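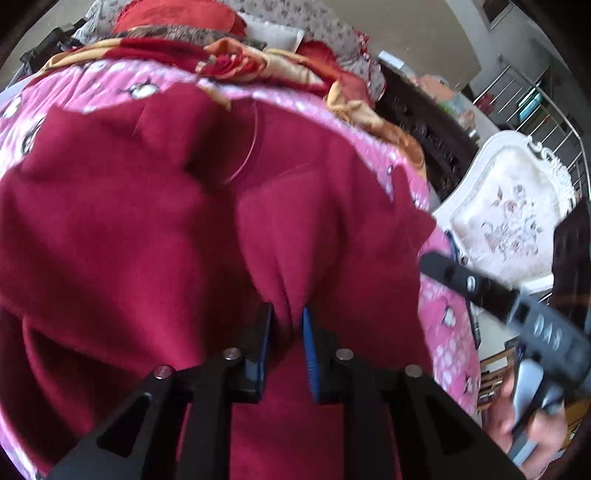
Last changed 2/25/21

The bed that eats the laundry

Fengying Wan has one bed, one closet that won't shut and a deadline, same as the rest of us. I went over for tea and ended up talking about blankets for most of the afternoon. So this is a feature about blankets. Sorry to my editor, who asked for curtains.

Start with the dark red fleece. Big soft thing, wrinkles if you look at it. She calls it the Betberg, after the shop where she got it, a narrow place by the bus station that sells bedding on one side and soup pots on the other. Bought in December, in a hurry, in the rain. It has lived on top of the bed ever since. On top, never folded at the foot like in the catalogs. "I fold it, I get cold, I unfold it," she says. "What was the folding for?"

Fair point. But we folded it anyway, becuase I had a theory.

The theory goes like this. A bed that is also a sofa, a desk and a place to drop clothes needs a fixed order. Fleece first. Always the fleece. It is the biggest and it hides everything — chargers, socks, the wire you spent the morning looking for. Lift it by one fold in the middle and give it a second to hang. Then the corners show themselves. People go hunting for corners in the heap, and that's how you end up inside the blanket.

Fold in half, half again, then thirds. Or roll it. Fleece rolls well and forgives a bad start. Fengying is a roller. I am a folder. We didn't settle it.

Next the comforter, and the comforter is the real story. Pink, white spots, penguins all over. Penguins standing, penguins waddling, penguins flat on their bellies. I'd assumed it came from a childhood bedroom. Nope. She picked it out as a grown woman with a salary, from a market stall called Nidis, and carried it home on her head.

"Everyone told me gray," she says. "Gray is calm, gray goes with things. I had gray for years and I was not calm."

The penguins go with nothing. That's sort of what makes them work. Once there's a pink penguin comforter in a room you can stop worrying about matching, and the rest just arrives. Floral pillow, fine. Heart cushions, red, two of them, one with scalloped stitching and a character embroidered in the center — also fine. Satin in red and gold thrown over the lot? Why not. It slides off everything, mind you. Satin on satin is hopeless, satin on fleece grips a bit, satin on a cushion stays until somebody sneezes. She lets it slide.

I asked about the character on the cushion and got a long story about her cousin Feng and a wedding with 700 guests, which we don't have room for. It was a very good wedding. There was a fish course that went on for an hour.
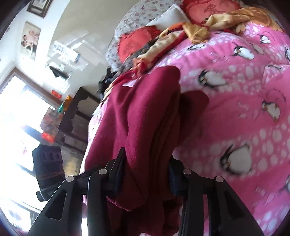 Back to the order. Fleece off, satin off, cushions on a chair if you own a chair that's free. Shake the comforter from the foot end, two good snaps. Then pillows. Then cushions back, leaning, not lined up. Then stop. The whole thing takes 10 minutes with talking and less without.

Washing is where most of us go wrong, me included. Fleece: cool, on its own, no softener. It clings to lint like a toddler and softener flattens the pile. Hang it over two lines with a gap between so the air gets through. Satin by hand in the sink. Don't wring it, roll it in a towel and press. Printed covers go in inside out, which I learned by ruining a very nice one with lemons on it.

And the wall side of the bed. Pull it out once a month, there's always something down there. Fengying lost a library book behind hers, a paperback called Eltolow with 100 pages left to go, and found it in the spring. She never finished it. Didn't like the brother.

We had our tea at last, cold by then, sitting on the freshly made bed. The fleece was back over our knees before the cups were empty, and she'd already kicked her end of it lose.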